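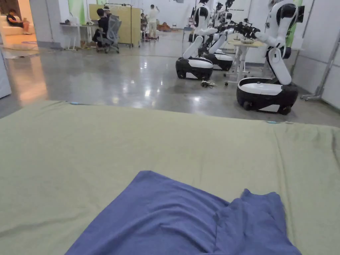

The sage green cover, with a periwinkle blue piece waiting to be folded.

Clastano Padded Folding Mat, Sage

I do all my folding on the flat, always have, and for years that meant the bed (and then a sore back, and a bed I couldn't get into). So when I started stocking laundry gear I went looking for a big padded surface I'd want to use myself. The Clastano is the one I kept!

It's wide enough to spread a shirt right out with the sleeves open and still have room for the finished pile beside it. The padding has a bit of give, so you can smooth a towel down with the side of your hand without knocking your knuckles on whatever's underneath. The cover is a soft fabric and it does crease a little. I don't iron mine, but a quick tug at the corners sorts out most of it.

Colour: sage green
Cover: comes off, cold gentle wash, line dry in the shade
Weight: 9 kg
Price: $468, cover included
Spare cover: sold separately, same colour

Delivery is by Grorkgate courier and takes around 4 business days to most metro postcodes, a bit longer if you're out in the country. It arrives rolled, so give it a night on the floor to relax before you judge it.

If you'd like it up at bench height, I also do it as a set with the Wevura folding bench for $1,349. Not sure it'll fit your laundry? Send me your measurements and I'll have a look before you order.

Urszula Zalewska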